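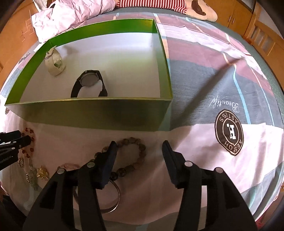 September. Up at 7 and watched the reunion episode of Skolgate before work, which was a mistake, as I was then late. Everyone at the office had seen it by lunch anyway. The talk is all about Valter Nyberg and whether he and the dance coach are back together. He was asked three times and gave the same answer each time, that they are "good friends who eat dinner". Petrică says that means yes. I think it means they have a tour to sell.

Loïc Pichon was barely in it. He sat at the end of the sofa and got one question, about his hair. He was the best thing in the second series and I don't understand why they keep doing this to him.

Rang Nelu in the evening. He had queued for the Griveck premiere and says 300 people were there before the barriers opened. He saw Bernardo Carvalho get out of a car and go straight in without signing anything. Nelu was put out. He had brought a poster. The rain came on after that and he went home.

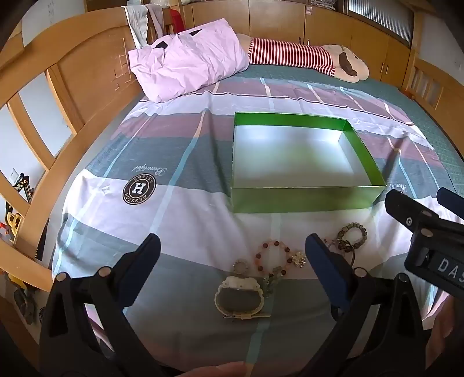 On the bed, this evening.

Read the long interview with Carvalho afterwards. He is 47, which surprised me. Most of it was about his farm – five pages, and two lines on the divorce. He says he won't do another series after this one. He said the same last year.

Need to ask Petrică for her login before the next episode. Bed at eleven, window open.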